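Section 2. Planning and ordering your Cira station

Read this section before you place an order. It covers the parts that are not in the Cira box and that have to come out of your own budget.

2.1 What to settle first

1. Decide how many arms you will run. The Cira base kit ships with one. A second arm is ordered separately and takes 30 days from Ondport.
2. Measure the table. Each arm needs 77 cm of clear width.
3. Check that the edge of the table will take a clamp. Glass tops and beveled edges are not suitable.
4. Order the mat. Choose a matte one in a dark color, and plan to fix it down with flat bars, clamps or both.

Note: Printed gripper parts wear. Put a spare set of finger pads on the first order, so you pay shipping once.
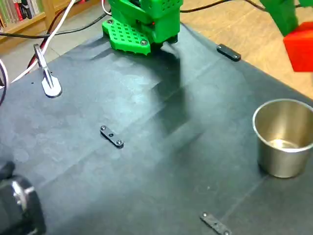 Page last changed: June, by Grigoris Bakalis

2.2 Work objects

Start with simple things you already own, such as a steel cup and a colored cube. The Kemeys object set (part 101) can wait until the station has been running for a while.

2.3 Cables and power

1. Add up the cable runs from each arm to the controller, then order the next length up.
2. Budget for one power supply per arm. Do not share a supply between two arms.
3. Route cables along the back of the table and leave slack at the joints.

Caution: Do not buy used power supplies for this station. Clivov does not cover damage to the motors caused by a supply it did not sell.

2.4 Placing the order

Send the completed parts list to Clivov with your table measurements. Quotes are held for 30 days. If you change the number of arms after that, ask for a new quote.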